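Robot Learning at Home and in Small Labs > Methods and Results

Does your head camera policy secretly read height from the gripper's shadow?

stetsiuk_v
Hello all, and sorry in advance for the length, I have been saving this one up for a while. Some of you helped me in the Stirnton thread when my two-arm setup kept closing its fingers too high over small items (thank you again, especially for the advice on the cable loops, which I still use). I promised I would write up what we found once there were numbers.

The short version: we train a policy from demonstrations on a green tabletop, picking up small things such as keys. It sees a head view and a wrist view from each arm. With the lamp in its usual place it got 134 good grasps out of 149 tries, and I was very proud. Then Ekkachai moved the lamp to get at a socket, and the same policy, same weights, same objects, started stopping well above the table and closing on air. It was so regular about it that I got curious instead of upset, well, mostly.

Our guess was that it had learned to watch the shadow of the gripper slide toward the object and to close when the two met. The wrist view doesn't offer much of that. Have a look at one of ours:
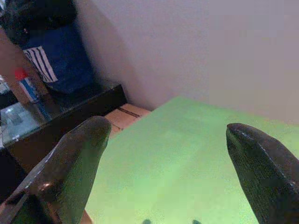

Last edited by stetsiuk_v, Sunday at 9:40 PM. Reason: wrong number of lamp positions

You get the two big dark fingers and a great deal of lime green between them, with soft shading and no finger shadow I could point to with any confidence. For judging height over a plain mat, I would not want to work from that either!

The head view is another story. The shadow is big and dark, and it has a shape you can recognize straight away. 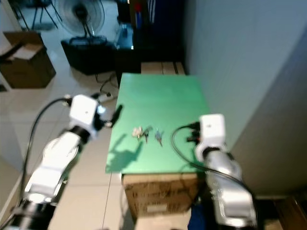 Head view. The left gripper's shadow reaches up to just below the whitish item.

So the method, such as it is. We put the lamp in 10 positions and ran the policy at each one. We also took 1000 head frames, painted the gripper shadow out of each by filling with nearby green, and asked the network for its next move on the original and on the painted one. The joint readings were identical in both. If it doesn't care about the shadow, the moves should match.

They did not match. With the shadow painted out, the policy mostly kept going down past the height where it would have closed. With the shadow pasted in nearer to the object, it wanted to close early. I find that pretty convincing, but I have been convinced by things before, so please poke holes in it.

Valentyna

geraghty_bench
Lovely write-up, and I'm glad the arms are behaving better than in the last thread. I'm going to be the grumpy one, though. Moving a lamp changes the whole picture. Exposure shifts, the green shifts, the highlights on those glossy white forearms move. I don't think your lamp test says anything about shadows in particular. The painted frames are better evidence, but a filled-in patch has its own look, and a network can react to a smooth blob just because it has never met one.

Did you paint out a patch of the same size somewhere harmless, as a control?

stetsiuk_v
No, and now I am embarrassed, it's such an obvious thing to do. I'll run it on the same frames. I agree about the lamp test on its own. I kept it in the post because it's how we noticed.

polishchuk_vs
I'd side with Valentyna here, at least halfway. The pasted shadow is the strong part for me. If the network were only upset by odd patches, I'd expect its moves to get messy. Closing early, in the right direction and over and over, sounds like it is using the thing as a ruler. We saw something close to it on our Statport rig, where the policy was very fond of a bright reflection on the table edge. Took us most of September to catch it.

Vsevolod

geraghty_bench
Fair point on the direction. I'd still want to see the control before I called it a result. How did you paste the shadow, by the way? A cutout from another frame, or drawn?

intarasuk_e
Cutouts from other frames, lined up by hand. It's slow work and my lining up got better as I went along, so the early ones are rougher (I'd happily redo them). I'm the one who moved the lamp, for the record, and I would like some credit for the discovery.

I want to add that the tabletop isn't the only place the shadows show up. In some of our head views they're out on the floor, and there the outlines are very clear, cable loop included.
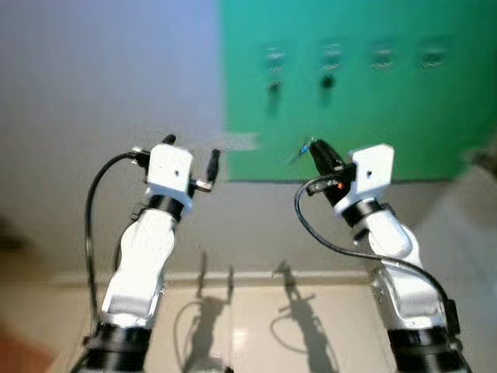
Both arms over the tiles, thin blue and silver piece in the right gripper.

My worry with views like this one is that we have two shadows fairly close together, so if the policy follows one, which one is it? Painting out the right shadow while the left arm is the one working would be a nice test.

rella_larysa
Oh, I like that a lot! Two arms give you the control for free: paint out the idle arm's shadow, same kind of patch, same kind of edges, and the working arm shouldn't change its mind. That ought to keep geraghty_bench happy too.

I do disagree with the mood of the thread a little, though. People use shadows to judge height all the time when they reach for something. Why treat it as cheating? If it's a good cue, keep it, and just teach the policy that lamps move. We collect with the light in a different place every session and after that the problem got a lot smaller for us. Not gone, I should say.

Larysa

polishchuk_vs
I'd be careful there. A cue that depends on the ceiling lights is fine until you take the robot to another room. I would rather darken or drop the shadow at random in training and push it to lean on the joint readings.

rella_larysa
But then you throw away information that's right there in the picture! Joint readings won't tell you that the table is a bit lower today. A shadow meeting the object will.

sandamali_g
Hi, mostly a reader here. Would it help to give the wrist view something to work with? A mat with a fine print on it, so the pattern grows as the fingers come down. Plain green looks nice and makes the objects easy to find, but from the wrist it must be like flying over fog.

stetsiuk_v
Sandamali, welcome, and that's a really good thought. I chose plain green for exactly the reason you give, easy to find the objects, and never asked what it was costing us up close. I can borrow a patterned cloth from home and try it before anything fancy.

So my list for the coming week is the harmless patch, then Ekkachai's idle arm test with Larysa's reasoning behind it, and then the cloth. I'm leaving the question of whether to keep the shadow or train it away for later. My heart is with Larysa and my deadline is with Vsevolod.

geraghty_bench
Do the harmless patch first, please, and post it even if it's dull. If you can share a few of the painted frames I'll go through them for edge marks, I have a decent eye for those by now.

intarasuk_e
Uploading a batch tonight. Please be kind about the early ones.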